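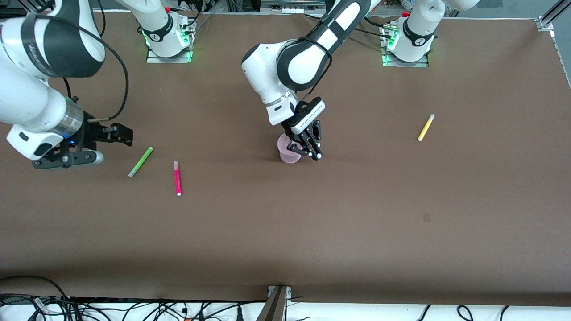 Children's Books > Mystery & Detective > Ages 9–12

The Skulton Lamplighter
A Milley Maluleke Mystery, Book 3

By Heidrun Wallner
Paperback, 300 pages
In stock — usually goes out next working day

Milley is twelve and has been told to stay out of it. Fat chance. Someone is putting out the lamps on Skulton harbour, one each night, and there are 73 of them. When the last goes dark the mail boat won't find its way in.

Follows on from The Skostik Ledger but you can read it on it's own. Short chapters, map at the front. A bit creepy round the middle — fine for most nine year olds, maybe not at bedtime.

Signed copies: first 500 only, bookplate stuck inside the cover. Put "signed" in the order notes. One per customer please.

Hardback out of print, sorry. Large print due April.

School orders — ring the shop, dont use the basket.

Also in this series: The Skostik Ledger (Book 1), Milley and the Salt Thief (Book 2)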